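## 4. Setting up the water-hole sampler

The Tamilier sampler is sold as a unit that "detects toxic blooms." Treat that claim with care. What it measures is pigment in the water, and pigment tells you algae are present. It can't tell you whether they are making toxin, or whether toxin killed the animal lying on the bank. Only a lab sample can get you near that second answer, and even then people argue.

### 4.1 Before you leave the field station

1. Charge both batteries overnight. The gauge reads full long before they are.
2. Wipe the optical window with the cloth supplied. Don't use paper towels.
3. Run a blank with distilled water. The reading should be 2 or lower. If it isn't, clean the window and run it again.
4. Write the blank value in the paper log. The unit stores it too, but a reset wipes it.

**Note:** The sales sheet says factory calibration holds for a full season. Apolline Hoarau checked our units at Dotham every February and found drift in each one. Run the blank every trip.

### 4.2 Placing the probe

1. Pick a spot where animals drink, on the downwind shore if you can reach it safely.
2. Lower the probe to 40 centimeters. Surface scum will swamp the sensor.
3. Wait eight minutes before taking the first reading – the screen shows a number much sooner, and that number is worth very little.
4. Take three readings and keep all of them, including the odd one.

**Caution:** Wear gloves and eye protection. Don't wade in. Leave at once if elephants or buffalo approach, even if the probe is still in the water.

### 4.3 Moving the readings to the station computer

The Harasym software imports readings over the supplied cable. Wireless transfer is listed as a feature, but it dropped records in our trials and we don't recommend it. 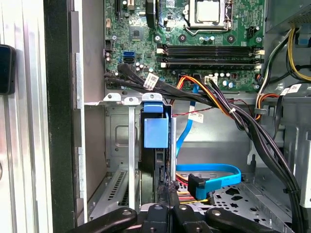 ### 4.4 Reading the results

1. Open the import and sort by site.
2. Delete nothing. Flag any reading above 131 for lab follow-up.
3. Ignore the red "TOXIC" banner. Florian Coste traced it to a fixed pigment cutoff, and it comes up for harmless green algae as well.
4. Send a chilled, dark bottle from each flagged site to the lab with a copy of the log page.

**Note:** A low reading doesn't clear a site. Blooms can fade or drift across the pan before a carcass is found. Record the cause of death as "unknown" until tissue results come back.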